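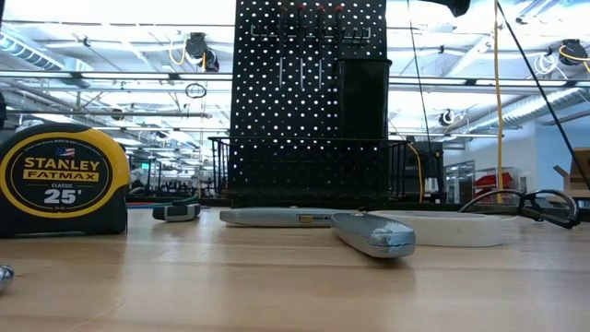 The planner that the software group at Prolero has been nursing along since last summer is called Vi, and the first thing you learn about Vi is that it likes to think for a good long while before it does anything at all. Its job sounds simple enough when you say it over coffee: look at a workbench, work out what's on it, and decide what to pick up first and where it ought to go. Then you look at an ordinary bench and start to feel for the thing. Two silver utility knives lie at an angle to each other, one of them right up against a wide roll of white tape (or so it looks from the camera's side), and a little way off there's a pair of black eyeglasses with hardly any surface to them at all. A person would tidy it without breaking off a conversation. Vi has to build the whole business up from pixels.

Shiny metal was the trouble for most of the spring. The depth estimates would come back with holes in them wherever the light bounced, and the planner, being a trusting sort, took a hole for open space. The fix the group settled on is almost homely. Vi now keeps a running doubt about every patch of the bench, a kind of gray fog that thins out as more views come in, and the planner is charged a small price for moving through it. When the fog is thick it takes the long way around, or asks for another look.

I spent a Tuesday in July watching this on a monitor, with a sandwich, and I have to say it grew on me. You see a fan of pale lines spread out from the gripper – each one a path that might do – and then they wink out, a few at a time, until there are 4 left, and then one. On the older version the whole performance could take 18 seconds. The team has it down to nearly two on a good run, mostly by remembering what worked on similar benches and starting from there.

The remembering is done by a library from Tasaria, which stores old plans and hands back the closest match. There were 1,502 plans in it the day I visited, and a fair number, I was told, were terrible. Throwing out the bad ones has become its own small project, named Prakard, and it runs overnight, replaying 50 plans at a time in simulation and marking down any that brush too close to an edge.

By late afternoon the talk had moved on to eyeglasses. Thin frames still come and go between one view and the next, and there were two schools of thought about whether to fix that in the perception code or teach the planner to be more patient. They were still at it when I went to find my car.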